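Bonjour Karim,

Comme promis, mon point d'étape de juin sur le volet douanes et transit du programme Adby. Je l'écris un peu comme je te le raconterais au téléphone, tu me pardonneras le style, et Hatem Naciri t'enverra le tableau budgétaire à part parce qu'il tient à ses colonnes et que je ne veux pas les lui casser.

Commençons par ce qui avance. Nous avons maintenant 352 dossiers de dédouanement saisis et relus, tous apportés par des petits importateurs du marché Alaoui : tissus, quincaillerie, vaisselle, pièces de vélo, un peu d'alimentaire. Au rapport précédent on en était à 156, donc la saisie a plus que doublé, et j'en suis franchement contente ! Le mérite revient surtout à la permanence du matin. Depuis qu'on ouvre à 7 h 30, avant que les rideaux se lèvent, les commerçants passent avec leurs chemises cartonnées sous le bras et repartent avec une copie propre. L'après-midi, c'était peine perdue, ils ont des clients.

Sur le fond, ce que montrent les dossiers confirme en partie ce qu'on soupçonnait. Le droit de douane lui-même est rarement contesté. Les gens râlent, bien sûr, mais ils connaissent le taux et ils l'ont mis dans leur prix de vente. Ce qui les met en difficulté, ce sont les frais de magasinage qui s'empilent pendant que le dossier attend une pièce. Un certificat d'origine illisible, une facture pro forma à la place de la facture définitive, un poids net qui ne colle pas avec la liste de colisage - et la marchandise reste à l'entrepôt de Zultmont pendant que le compteur tourne. J'ai vu un lot de casseroles dont le magasinage avait fini par dépasser les droits. Le commerçant l'a quand même sorti, par principe je crois.

Deuxième constat, et celui-là je ne l'attendais pas : beaucoup de petits importateurs groupent leurs achats dans un seul conteneur, ce qui est très malin pour le fret, mais une seule déclaration couvre alors tout le monde. Si l'un des associés a une facture bancale, tous les autres attendent avec lui. On a entendu des histoires de brouilles entre cousins que je ne mettrai pas dans un rapport. 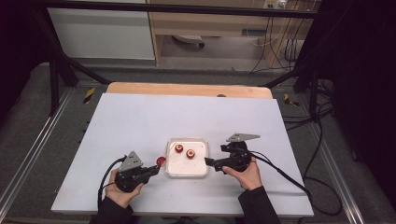
Trois petits objets rouges ressemblant à des pommes, dont deux dans la barquette.

Côté formation, nous avons tenu les ateliers sur la nomenclature et sur la valeur en douane. Celui sur la nomenclature a débordé de deux heures, les participants voulaient classer leurs propres articles et plus personne ne s'intéressait à mes diapositives (je les avais pourtant refaites la veille). J'ai fini par ranger le projecteur et on a travaillé sur leurs factures, article par article. C'est comme ça qu'il faudra le faire désormais. L'atelier sur la valeur a été plus calme, trop théorique à mon goût, et je voudrais le réécrire avec des cas tirés des dossiers.

Le guide pratique existe en version de travail. Il fait trop de pages. Hatem l'a relu et m'a rendu un exemplaire couvert de rouge, avec raison : j'avais mis tout le chapitre sur les régimes suspensifs alors que les commerçants d'Alaoui ne s'en servent presque jamais. Je coupe. En revanche je garde le lexique à la fin, même s'il le trouve long, parce que c'est la partie que les gens photographient avec leur téléphone.

Maintenant ce qui coince. La convention avec l'entrepôt de Zultmont n'est toujours pas signée. Nos interlocuteurs sont aimables, ils répondent vite, et puis le document repart au service juridique pour une virgule. Sans cette convention nous n'avons pas les dates d'entrée et de sortie des lots à la source, nous dépendons des bons que les commerçants ont bien voulu conserver. Pour une partie des dossiers, le bon de sortie manque et je ne peux donc pas calculer la durée de séjour. J'ai préféré laisser la case vide plutôt que d'estimer, on en avait parlé ensemble.

L'antenne d'Adville a pris du retard aussi. Le local est trouvé, le bail est prêt, mais il n'y a pas encore de ligne internet et faire de la saisie sur un partage de connexion, je l'ai essayé une matinée, c'est non. En attendant, les dossiers d'Adville arrivent ici par navette, dans une caisse, et on les traite avec les autres. Ça marche, mais ça fatigue l'équipe, et les commerçants de là-bas aimeraient récupérer leurs originaux plus vite. Je les comprends.

Sur l'argent, je résume et Hatem détaillera. Nous sommes sous la prévision pour les déplacements et au-dessus pour l'impression et les copies (forcément, avec le nombre de chemises qui passent). Je te demande l'autorisation de basculer une partie de la ligne déplacements vers les copies, sans toucher au total. Si tu peux me dire oui par simple courriel, ça m'arrangerait, le fournisseur attend sa commande de papier et de toner.

Pour la période qui vient, j'ai 3 chantiers : terminer le guide, rouvrir la discussion avec Zultmont et démarrer les entretiens avec les transitaires. Ce dernier point me tient à cœur. On n'a jusqu'ici que la version des importateurs, et les transitaires que je croise me disent tous, en rigolant plus ou moins, qu'ils auraient deux ou trois choses à répondre. J'ai déjà des accords de principe et une trame d'entretien que je peux t'envoyer si tu veux y ajouter tes questions.

De ton côté, j'aurais besoin de 2 choses : ta réponse sur les copies, et un petit mot signé de toi à la direction de Zultmont. Un courrier du bailleur, ça ne fait pas le même effet qu'une relance de ma part, et j'en suis à un nombre de relances que je n'ose plus regarder.

Je joins la liste des pièces manquantes par type de dossier et la trame du guide. Pour la visite, préviens-moi un peu avant, que je te cale un passage à la permanence - viens tôt, après 10 h il n'y a plus que moi et la photocopieuse.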